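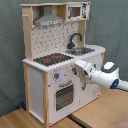 Ballast trains to the Terness line: what changed in January

The first ballast train left the Clodcombe siding in January, after 13 weeks of track renewal and signalling checks. Owino, which runs the haulage contract, had moved the same stone by road until then. Its logistics manager spoke to us in the site office at Suston, where the trains are unloaded.

The siding was last used for regular freight before the quarry changed hands. "The rail itself was in fair order," the manager said. "The sleepers were the problem. We replaced 480 of them, and then the turnout at the quarry end, which had worn past its limit."

Each train carries 1146 tonnes of graded stone. Owino runs 2 a day when the main line timetable allows it. Paths are booked outside the passenger peaks, and a missed path usually means a wait until late evening.

"People ask about speed," the manager said. "Speed doesn't matter much to us. Dwell time does. If the wagons sit at Suston for an extra hour, the return path is gone and the loader at Clodcombe has nothing under it." 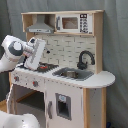
Unloading is done through bottom doors over a pit, with a conveyor running to the stockpile. The original plan was to use grabs. That was dropped when the trial showed too much stone being left in the corners of the wagons – mostly fines, which set hard after rain and had to be dug out by hand.

Dust was the other matter raised at the planning stage. Sprays are fitted at the pit and at the conveyor head. "The pit sprays work well," the manager said. "The head sprays block. We've changed the filters and we're looking at the water supply, which is hard."

Trucks still do the last leg from Suston to the Terness work sites. A temporary spur was costed and rejected on gradient. The manager would not give the figure but said the answer would be the same if the question came up again.

The contract has an option to extend. Asked whether Owino would take it up, the manager said that depended on wagon hire. "The wagons are leased. We need the lease and the contract to end on the same date, and at present they don't."

27 September 2025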